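Home | Diary | Training Log | Gym Visits | Contact

Back in the gym after the layoff

May, late evening

First proper session since the rib. I got to Dursun a little before six and the door was already propped open with a kettlebell, so I knew Barış was in. He had the timer set for three-minute rounds and told me I was doing four of them and then going home. I said I felt fine for six. He said four.

Skipping first, then shadowboxing in front of the mirrors. My feet were all right. My hands kept dropping when I stepped out to the left, the same thing he was on me about before I got hurt. I thought a few weeks of sitting still might have cleared it out of me. It has not.

Pads after that. I held for Hacer first and she is hitting much harder than she was in the winter. She has been working the right kick to the body off a jab, and she is setting it down properly now and coming back with the left hand. I had to ask her to take a little off it because each one was going through the pad and into my side. She did, then forgot, then did again. When we swapped I kept to straight punches and low kicks. The rib was quiet on the jab and the cross. On the hook I could feel it pull, so I threw two and left it alone.

Barış had me finish on the bag, body shots only, light. Then he made me sit on the bench and watch the sparring, which I did not enjoy. Wilson was in with a tall kid from Murance whose name I didn't catch. The kid has a long jab and a habit of leaning straight back after it. Wilson let him do it for most of the round and then walked in behind a feint and took him down against the cage wall. They reset and the same thing happened again. The kid was cheerful about it. I think he will be good once he learns to move his feet before his head.

We talked about the Wekthorpe card afterward. Erzsébet has the matchmaker's list and I am still on it, at the same weight. She wants a yes or no from me by the end of next week. She was plain with me. If I say yes and pull out late, the other girl loses a camp and the promoter will not call us again for a while. I said I understood that. My own view tonight is that the conditioning is not the problem. I was breathing well after the fourth round. The problem is that I have not been kicked in the ribs yet, and I can't say yes until I have been.

So the plan is light grappling next session, top position only, and then a proper round with Hacer in body armor. If that goes well I'll spar with Wilson at half speed. If it doesn't, I tell Erzsébet no and look at the show in Zimthorpe in the fall. I would rather fight in Zimthorpe anyway. The cage there is bigger and I do better with space.

Weight was fine. I'm two pounds over where I would like to be, and that is mostly bread. I will cut out the late suppers and leave the rest as it is. Last time I started cutting too early and was flat by the second round.
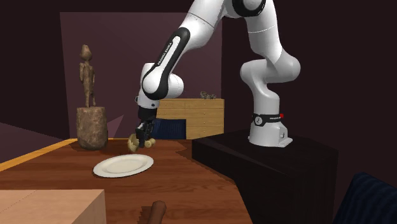
Vilém drove me home and we talked about the Kimura the whole way. He thinks I give up on it too soon when the other person grabs their own shorts. He says to keep the grip, step over the head and wait, and most people let go when they have to turn. I have been trying to rip it loose, and then I lose the position. He offered to drill it with me before the morning class. I said yes before I remembered that the morning class starts at seven.

Had eggs and rice, then ice on the side for a while. It's sore to press but not sharp, and I can take a full breath lying down. I couldn't do that last month. Hand wraps are in the wash. I need a new mouthguard, the old one has gone soft at the back where I chew it.

Things to ask Barış: whether I should switch to southpaw for the left kick until the rib is right, and whether the armor counts if Hacer is pulling her kicks. I know what he'll say to the second one.

Bed now. Alarm is set for six.

Contact | All text copyright the author | Back to top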